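Search this site Go

Skyrme to release second album, Flardale, in March

Singer and songwriter Ilham Berrada, who records as Skyrme, will release her second album in March on the Tistell label. Flardale has 11 songs, all written by Berrada over two winters and recorded with a four-piece band.

The album is mostly acoustic guitar, harmonium and voice, with strings on the opening track, "Kidine", and on the closing one, "Low Road Home". The longest song, "Ferry Bell", runs to almost nine minutes and was recorded in a single take.

"I wrote most of these at home, early, before the phone started," said Berrada. "Some of them began as hymns I half remembered from school. I changed the tunes until I couldn't tell where they had come from."
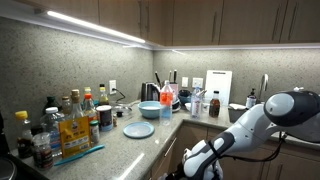

Wooden cupboards and a speckled grey worktop in the kitchen.

Flardale was produced by Anouk De Graaf, who also plays viola. De Graaf kept the arrangements small and asked the band to learn the songs without written parts. Drums appear on only three tracks.

"Ilham sings quite close to the microphone and she doesn't like headphones," said De Graaf. "We set everyone up in one room and worked round that. If a chair creaked, we usually left it in."

The first Skyrme album sold 2,067 copies on vinyl, most of them at concerts. The new record will be available on vinyl, on CD and as a download. The first 201 vinyl copies are numbered and come with a lyric booklet.
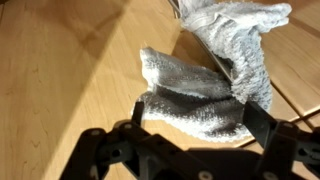
FLARDALE, February

Tistell has also confirmed two launch concerts for the album, both with the full band. Doors open at 7.30pm and the music starts at 8pm. Flardale will be played from start to finish, followed by a short set of older songs. Tickets go on sale at 10am on the day of release, from the label and from the venues.

"Kidine" is being sent to radio now. A second single, "Salt Field", will follow after the concerts.

Review copies, lyrics and interview times with Ilham Berrada or Anouk De Graaf can be requested from the Tistell press office.

ENDS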